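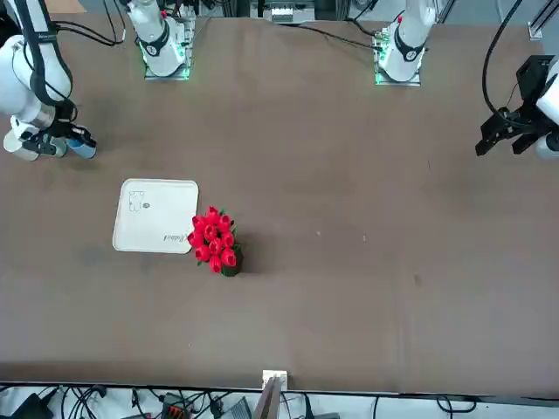 I joined to build something that fights, one of the members told me on my first evening at Flurkwood, and now I spend my nights worrying about place settings. She was laughing when she said it, but she also went straight back to her laptop, and I didn't get another word out of her until the pizza came.

The Flurkwood College robotics club has been around for years, and for most of that time it did what student robotics clubs do. It made little wheeled machines that shoved other little wheeled machines off a platform. Then last fall the members voted to enter the tabletop class at the Zuccaro Open, where two arms have to share a table and tidy it, set it or serve from it without knocking anything over (or each other!). The vote was 46 to 16. All 62 members stayed, even the ones who still miss the shoving.

I went in expecting to be politely bored. I stayed until the building closed, three nights running.

What got me was how hard the easy stuff is. The club's practice routine sounds like something you'd ask a six-year-old to do before company comes: put the tray where it belongs, put the flowers next to it. The flowers are artificial tulips, bright red, in a small dark green pot, and the tray is a flat white one with a slightly raised rim. Two white arms reach in from opposite sides, over plain brown tabletop, with green light glowing around the plates they're mounted on. It looks very calm. Then you sit down with the people writing the code and hear what the arms have to agree on. Who goes first? How close is too close? If one gripper is holding the rim, where can the other one wait?

The tray is a surprisingly mean opponent. It's low, so the fingers have to come in near the table, and the team spent most of the winter on that one approach. The pot has its own troubles. The blooms are packed tightly into it, so an arm that plans around the pot alone could end up brushing the petals. One group wanted to treat the whole bouquet as a fat cylinder and be done with it. Another group wanted to model the shape properly. They argued about it over an entire dinner, drawing on napkins, and I have rarely enjoyed a dinner so much. The fat cylinder is ahead at the moment.

The work is split among 5 teams, and you can tell them apart by what they complain about. Cables, mostly, if you're on hardware. The planning team complains about the vision team and gets it right back. Plamico, a small parts maker across the river in Flurkitz, gives the club a discount on fasteners and lets students use its shop in the evening, so there's always somebody coming back on the bus with a bag of brackets and a smear of oil on one sleeve.

At the Open each team gets 3 runs, and only the best one scores. Touching the other arm costs you the run. Dropping something costs points, but you can recover, and the club has started practicing recoveries on purpose: somebody shifts the tray a hand's width while the software is still thinking, and everyone leans in to see what it makes of that.

The Zuccaro Open runs in April, and the doors are open to the public from nine in the morning. Flurkwood is in the second heat.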